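The shop counter job was going so well! Up to 30 picks without a hitch, then the right arm simply stopped, on a Snickers bar of all things. 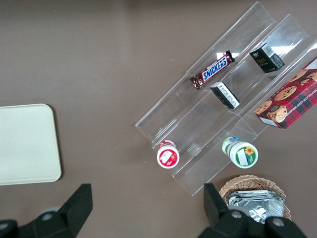
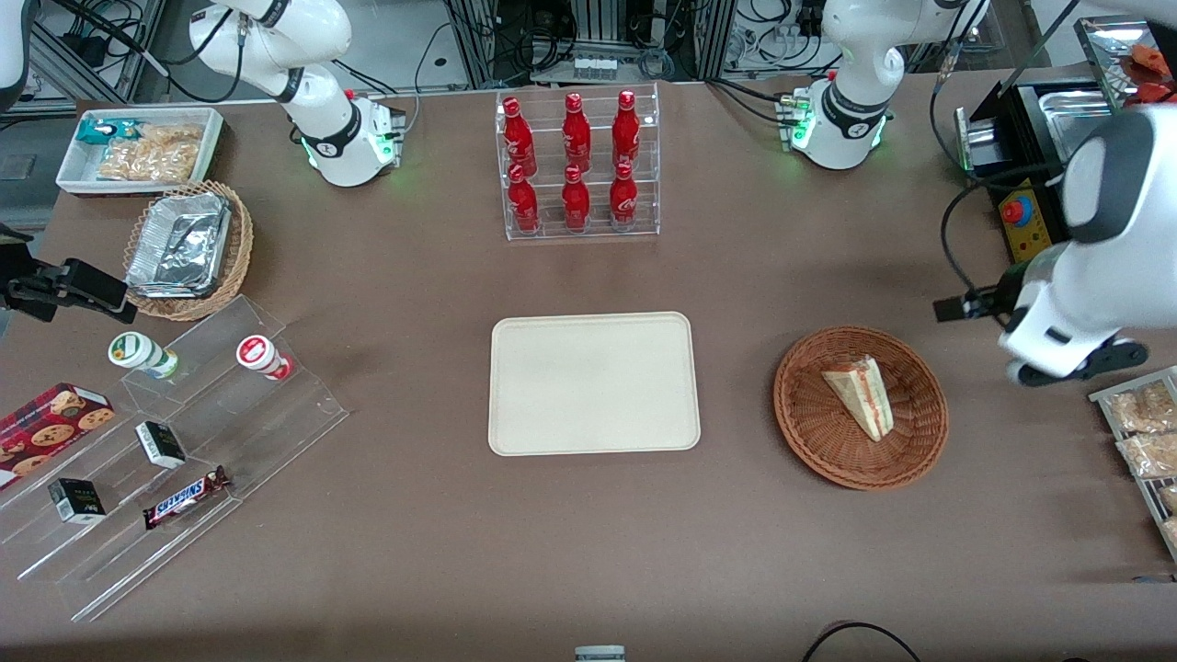

I blamed the clear stand first – shiny plastic fools depth cameras all the time – but the log from Bevus had a grip force fault, code 66, and it came up 8 times in a row. A loose connector in the wrist! I love a fault you can fix with a screwdriver. The arm held its position when it tripped, just as it should, and I've now put a connector check on the start-up list. Cookies next.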